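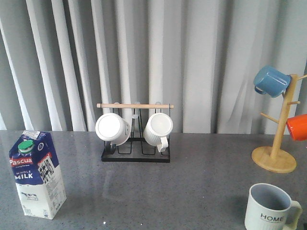
How does a robot learn to put a mug away?

Mostly by being shown, over and over, by a person. Someone guides the arm through the job while the cameras and joint sensors record it, and a computer model later studies the recordings and works out what to do when it meets a kitchen it hasn't seen.

That is the work going on at the Moncombe workshop, where the Masico project has just passed 410 recorded examples of everyday kitchen jobs. The team posted the number on its notice board on 29 June 2019, and there was cake.

Masico is a small group with one goal for the year: teach an arm called Otus to tidy a kitchen counter without being told where everything is. Mugs came first. They have handles, they tip over, they come in every shape a potter can dream up, and every household seems to store them differently. Some go on a tree with pegs, some go upside down on a rack, and plenty just get left out beside the milk.

Jomar Sebastian runs the recording sessions and is plainly having a wonderful time.

"I thought I knew how to hang up a mug," he says. "Then you try to do it through a robot and you find out how much your wrist has been doing all these years. You come in at a bit of an angle, you feel the handle touch the peg, you let it drop the last little bit. I'd never once thought about any of it."

Each example starts with the counter being set. The carton, the rack, the mug tree and the mugs are shifted between takes, sometimes by a hand's width and sometimes to the other end of the bench. The operator then gets a short instruction, such as moving a mug from the counter to a free peg, and carries it out using a pair of hand controls. A good take is over in under a minute. A fiddly one, with a handle facing the wrong way, can go on a fair bit longer.

The plain grey curtain behind the counter went up early in the project. Before that, the cameras looked straight out into the workshop, and the first model paid a surprising amount of attention to whoever was walking past. With the curtain drawn, it settled down and looked at the mugs.

Colour gets plenty of thought as well. Early on the group used nothing but white mugs, and the model got quite good at them, then froze the first time it was given a blue one. These days the cupboard holds 21 mugs in all sorts of finishes, ribbed and smooth, shiny and dull, and Sebastian keeps an eye out for new ones at garage sales. Mugs with writing on them are especially welcome. The lettering disappears and comes back as the mug turns, and he wants the system to understand that it is still the same mug.

The milk carton is there for a different reason. It's tall, it gets in the way, and it is something the arm has to work around as well as pick up. In some takes the instruction has nothing to do with the milk at all, and the right thing to do is leave it alone. Those recordings matter just as much as the rest — a tidy robot that knocks the milk over is no use at breakfast.

Not every take is kept. After each session the recordings are played back at double speed and sorted. Clean ones go into the main set. Ones with a slip followed by a good recovery go into a second pile, and that pile has become a favourite around the workshop. When the operator misses a peg, backs off and tries again, the model gets to see what a second try looks like. A version trained with 13 of these recoveries added in was noticeably calmer about missing than the one before it, which had a habit of pushing harder.

The sorting software is called Kang. It was written in house to line up the camera views with the movements of the arm, and it has had a rough few months. An update in autumn put the two slightly out of step, and a full afternoon of recordings had to be thrown out. It has been well behaved since, and now flags a drifting clock before the operator has even sat down.

The results so far are promising and a bit uneven. Otus can take a mug from the counter and hang it on the rack most of the time. The tree is harder. Its pegs point in different directions and sit at different heights, and a mug already hanging there can block the way to the next peg. Last week the arm managed 8 tree placements in a row, and the whistle that went up could be heard in the car park.

"It paused, it sort of leaned around the other mug, and then it hung it up," says Sebastian. "I've watched that clip far too many times."

The sessions carry on through winter. Next up are bowls, then cutlery, which everyone is slightly dreading. The group hopes to have a full counter-tidying demonstration ready by October, with members of the public invited to bring a mug from home and see what Otus makes of it. Odd handles are encouraged.

Moncombe is also looking for more people to try the hand controls. No experience with robots is needed, and left-handers are especially wanted, as nearly all the recordings to date were made by right-handed operators. Training takes one morning, and tea is supplied.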